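Olik Countertop Sealer, 800 ml

Water-based penetrating sealer for marble, limestone, travertine and other natural stone. For indoor use.

In stock
Ships in 2 business days

Overview

Olik soaks into the stone and slows down the liquids that cause stains, such as cooking oil, coffee, wine and tomato sauce. It does not leave a film on top and it does not change the color of most stone. Darker stone may look slightly deeper after the first coat. Try it on a hidden spot first.

The sealer will not stop etching. Lemon juice and vinegar react with marble itself, sealed or not, and leave a dull mark. Wipe them up right away and keep a cutting board under citrus.

Does my counter need it?

Put a spoonful of water on the stone and leave it for 20 minutes. If the spot turns dark, the stone is taking in water and should be sealed. If the water sits in a bead and wipes off clean, the old sealer is still working. Test near the sink and the stove as well as in a corner, as the busy areas wear first.

How to apply

Clear the counter and wash it with a neutral cleaner. Let it dry overnight.
Shake the bottle. Pour a small amount on a lint-free cloth and spread it evenly.
Wait 20 minutes. Do not let it dry on the surface.
Buff off everything that has not soaked in, using a clean dry cloth.
Apply the second coat the same way.
Keep the counter dry for 24 hours.

If you find a hazy patch the next day, some sealer was left behind. Wet a cloth with a little fresh sealer, rub the patch and buff it dry at once.

Details

Size: 800 ml
Coats: 2
Base: water
Finish: natural, no added shine
Not for: quartz composite, laminate, glazed tile
Storage: above freezing, cap closed

Also from Imix

Imix Stone Wash – neutral daily cleaner, safe on sealed counters
Imix Buffing Cloths – lint-free, machine washable

Customer reviews

Hamdia Wubshet
Used it on a marble island and a short run by the stove. Went on easily. The smell was mild and gone by evening. I would buy a smaller bottle if there was one, I have more than half left.

Mesfin Jemal
Works fine on travertine. The cap on mine leaked a little in the box – they sent another without any fuss.

Desta Yimer, May 5, 2018
Second coat made the difference for me. After the first one water still left a dark ring. 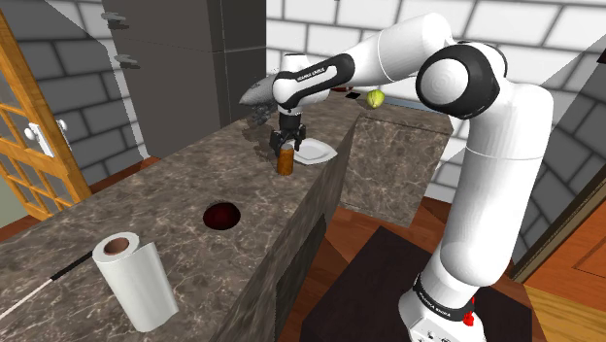
I did the bathroom shelf with what was left in the bottle, and oil from a soap dish wiped off it with no mark. Four stars as the label print is very small.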